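Folding printed t-shirts for a small basket, and sorting loose markers
Posted in Home & Laundry, Wednesday, April 21, 2021

I have one white mesh basket on the craft table for red t-shirts, and it always ends up bulging. Folding in quarters hides the print and stacking flat takes too much room. Is there a better fold? The markers share the same table and need a system too.

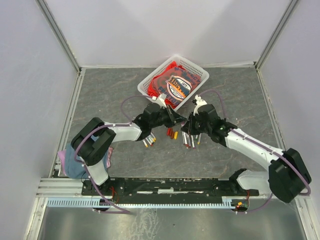 Red shirts in the basket, print side up.

The markers are white-barreled with colored caps. I want them sorted so the kids can put them back without help. I bought a set of 20 in January and they have never all been in one place since.
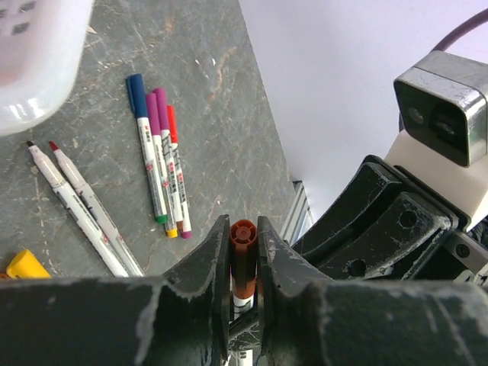
Westcombe
Go by cap color, and check that each cap clicks. Store them lying flat – standing them tip up dries out the ink.

Aidoo
For the shirts, lay each one face down, fold both sides in to the width of the basket, then fold up from the hem in thirds. The print ends up on the outside. 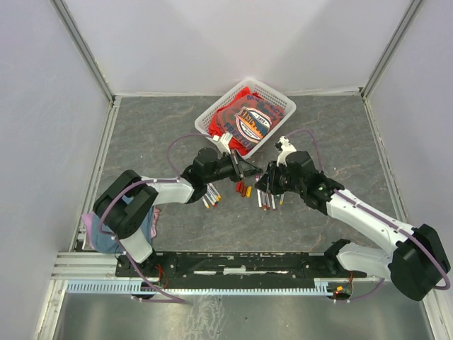
Do the thickest shirt first and put it at the bottom. If the pile still rises over the rim, take 2 out and keep them in a drawer.
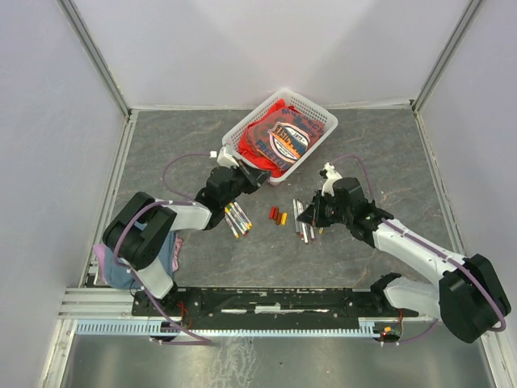
Basket at the back, drawing things in front.

Pirkutden
just roll them. works for me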